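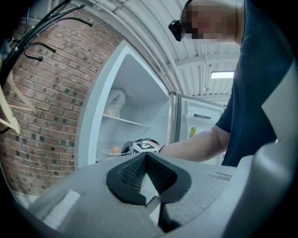
Wait until January to buy, was the advice from Muriithi, and spend the months before it learning which jobs in the kitchen you would hand over first.

Print this page | E-mail this page

PLANNING AHEAD FOR A KITCHEN ROBOT

Households considering a kitchen helper such as the Olura should set a budget before requesting a quotation. A figure of 2,000 dollars for the first year is a sensible ceiling for a shared lease. Ask whether it covers delivery, repairs and replacement grip pads.

Refrigerator work deserves separate attention. A bowl with one orange in it is an easy reach. Door shelves are harder, and bottles laid on their side harder still. List the items you handle daily and ask the dealer to demonstrate each one.

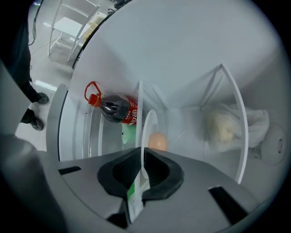

By the Brusis Household Desk — July 6, 2020

Eggs should be on that list, along with soft food kept in plastic bags. A machine that manages a cola bottle may still press too firmly on an egg.

Measure the clearance with the refrigerator doors fully open. Bravari dealers lend a trial unit for up to 7 days — reserve it early, and keep a written record of dropped or damaged items.

Set aside money for spare pads in the second year. Request the service terms in writing before signing.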